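A Day Room Put in Order: Rhys McAlister on the Work at Clendcombe

The family day room at Clendcombe House does not appear in any of the residence's printed materials. Visitors are more often shown the gardens or the dining hall. Yet according to Rhys McAlister, who has managed household services at the residence since it reopened, the day room receives more use than any other shared space in the building.

"Families sit there for entire afternoons," Mr. McAlister said when we met in his office in March. "Children play there, people fold their laundry there, and some of them fall asleep there. By the evening every surface has something on it."

Clendcombe House provides temporary lodging for families who have been displaced by fire, flooding or major repairs. It has 20 family rooms, and a typical stay lasts 40 days. The day room is open to all residents from early morning and is set in order each evening by staff and by any residents who wish to help.

Mr. McAlister was asked why he had chosen to revise the evening routine, which had been in place for years. He replied that the former checklist, known by the name of its supplier, Barbosa, had been written for an office building.

"It told us to empty the bins and wipe the desks," he said. "We do not have desks. We have seating, blankets, toys and shelves, and a great deal of fabric. The fabric was not mentioned once."

The present routine begins with the seating. Small belongings are collected first and placed where their owners will see them. Covers are then pulled straight, and cushions are returned to their places. Sweeping comes last. Mr. McAlister is firm on the order of these steps – a box or a toy left on a cover will end up on the floor as soon as the fabric is moved.
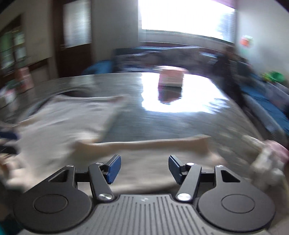
The day room at Clendcombe House, with daylight coming through the blinds.

Light was a matter on which residents held strong opinions. The blinds had at one time been kept lowered through the day to protect the upholstery from fading. Mr. McAlister ended that practice after hearing from several parents.

"They said they had spent weeks in dark motel rooms," he recalled. "I would sooner replace a faded cushion."

Replacement is budgeted for. The residence sets aside $1,000 a year for soft furnishings in the day room, and the covers are laundered by Lomow, a local firm that collects every Saturday. Two full sets are kept so that the seating is never left bare. A request to the Warnero Fund for additional shelving is under review.

Asked whether residents object to tidying a room that is not their own, Mr. McAlister paused before answering.

"Some do, and they are under no obligation," he said. "Others have told me it was the first ordinary thing they had done in a month. I do not press either group."

He expects to revisit the routine once the shelving request has been decided. The toys, he said, will need a place of their own, and the lower shelves should go to the youngest children.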